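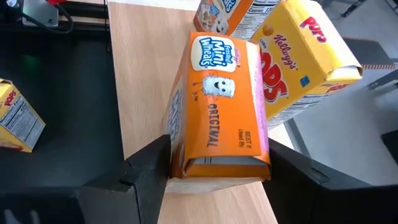

Frosted Mini Wheats, Original, with a second box behind. Look at the flaps at the near end.

The Cereal Box Project
Final report, Packaging and Everyday Objects, Room 401
8 Jul 2020

I picked cereal boxes because I eat a lot of cereal (no deeper reason than that!) and because our teacher, Florian Moser, told us to choose an object we'd touched that same morning. Half the class went for phones. I figured a box would be easy and then spent the next few weeks with cardboard all over my desk, so that's what I get.

My question was pretty simple: what happens to a cereal box between the store and the recycling bin, and could the top be made so it still closes properly at the end? My partner Reto Riedl took care of the drawings and I did the testing and most of the writing. If there's a sentence in here that goes on too long, that one's mine.

What we looked at first

We started with the narrow panels, the ones you only see when you're picking the box up or it's lying on its side. I'd never paid any attention to them before! On the Mini Wheats box the narrow orange panel has the product name in blue on a cream-white patch, then the little frosted wheat guy with his big smile, then ORIGINAL running lengthwise in capitals, and the "BEST If Used By" text down near the lower end, printed sideways. That's a lot of stuff on a strip of cardboard that narrow. Reto thought it was too crowded. I like it, because you can shelve the box like a book and still know what you've got, and our kitchen shelf is so tight that book-style is the only way anything fits.

Then there are the ends. See how the folded flaps sit slightly open and leave a gap, with the pale gray inner flap showing? And both corners at that end are creased and bent. Once we started looking for bent corners we found them on pretty much everything in my kitchen, crackers and rice included.

The flap test

We tested 6 boxes, all the same size, and opened and closed each of them 10 times a day. I did it at breakfast and Reto did his after dinner, which we later decided was kind of a flaw, but okay. Every day we stood a ruler next to the flap and wrote down how far it stuck up when you let go of it.

By the end, the worst one stuck up 30 millimeters. That was one of mine, and I'll admit I'm rough with boxes. I tend to rip the tab a little when I open them, and once the slot is torn the tab has nothing to hold on to. Reto runs a butter knife under the glue first and his slots stayed in much better shape. So how you open it the very first time matters way more than we expected. We had guessed it would be all about how many times you close it.

We also tried three fixes:

Clothespin. Works great, looks silly, falls off if the box is laid down.

Rubber band around the top. Holds the flaps flat but pinches the corners, and after a few days they were more bent than before.

A second slot cut a little below the first one. This was Reto's idea and it's the one we went with for our model. The tab goes in deeper and stays there, even after I've been at it.

Our model

We made our own box out of plain gray board and named the brand Brustia, which started as a typo in Reto's notes and stuck. It has the double slot, and I rounded the corners where the flaps fold so there's less of a point to crush. The rounding was a pain. My first two came out lopsided and the third one only looks good from the left, so please stand on the left if you see it in the display case.

What I'd change

More boxes for sure, and the same person doing all the opening. I'd also weigh the cereal down to the same level in every box, since a full one is stiffer and harder to squash. Mr. Moser asked why we didn't test the bag inside too, and he has a point, a closed flap doesn't do much if the bag is hanging open. Reto wants to take that on in November when the second part of the course starts, and I said I'd help as long as somebody else cuts the corners.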